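Speaker notes: Planning money for a two-arm table cell
Jenent spring meetup, Grimton, 2023-02-04

Slide 1. Title
Good morning. Say thank you to Grimton for the room. Ask if the people in the back can hear me. My talk is about money and planning, so I will show very few pictures, and they come late.

Slide 2. Where we started
In January we received permission to plan a second cell. The first cell was bought in a hurry, and we paid for this during the whole year. The arms were a good price. What we forgot was everything between the arms and the table.

(Pause. Let people smile, they know this.)

Slide 3. What a quote includes
When you read a quote, look for the line that is not there. The Tokarz quote had two arms, the controllers and the power supplies. It did not have grippers, finger pads, wrist cameras, cable sleeves or the aluminum frame. All these came later, from other budgets, with other delivery times. I had to explain each of them separately to our purchasing office, and this was slow.

My advice is to write one request for the complete cell. If the request is refused, it is refused once, and you can talk about it once.

Slide 4. Fingers
We ordered spare fingers too late. Order 2 pairs for each arm together with the arms. Pads wear faster than plates, so ask the seller if you can buy the pads alone. With Galtik we could, with Tokarz we had to take the full finger.

If somebody asks for the price: our limit for small parts is 300 dollars per order without a signature. Stay under it when you can, the order goes out the same day.

Slide 5. Cables
Please budget for the cables as if they were a machine part, not an accessory. A corrugated tube over a moving wrist needs length, and length costs money. Also buy many cable ties. I am serious.

Slide 6. Things for the table
This is the cheapest line in the plan and the one that was questioned the most. Why does an engineering group want to buy candy, a tray and a pen cup? I answer that the arms must work with the same kind of things people have on a desk or in a kitchen. A jar with lollipops is a very good test object. The sticks cross each other, the heads are shiny, and the jar is clear, so it is difficult for the camera too.

Put these purchases in the plan with their own line. Do not hide them under "office supplies". We did it and accounting sent it back.

Slide 7. Delivery time
The frame profiles took 7 weeks. The arms were already here and stayed in their boxes. For the second cell we order the frame first, then the arms. Show the calendar, but do not read it aloud.

Slide 8. Pictures from the cell
(Show them one by one, no need to hurry. Leave the last one on the screen for questions.)

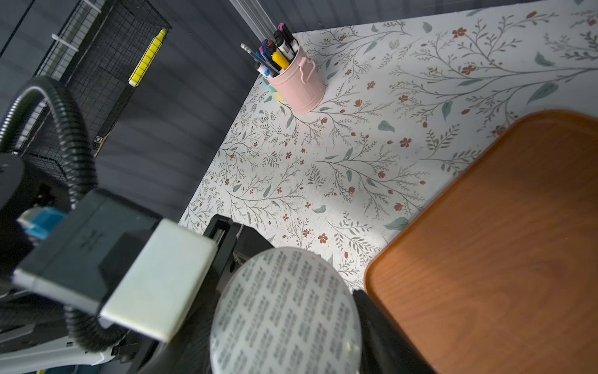
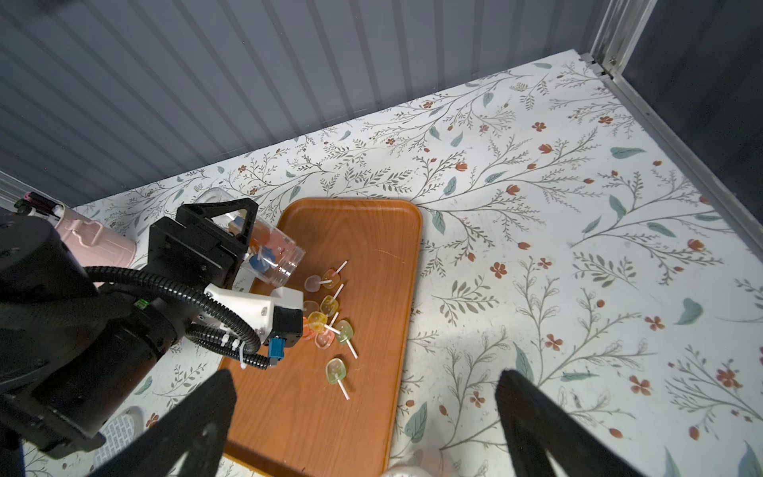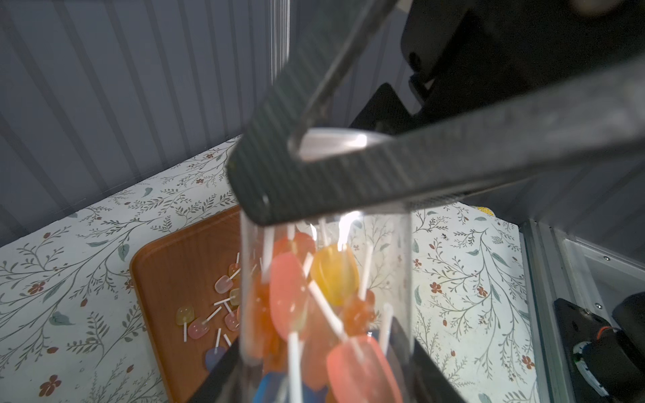 Caption for all three: Table work in the cell, seen from the wrist cameras.

Slide 9. Questions
If there is time, ask the audience who has a service contract and what it really covers. I would like to know this for our own plan.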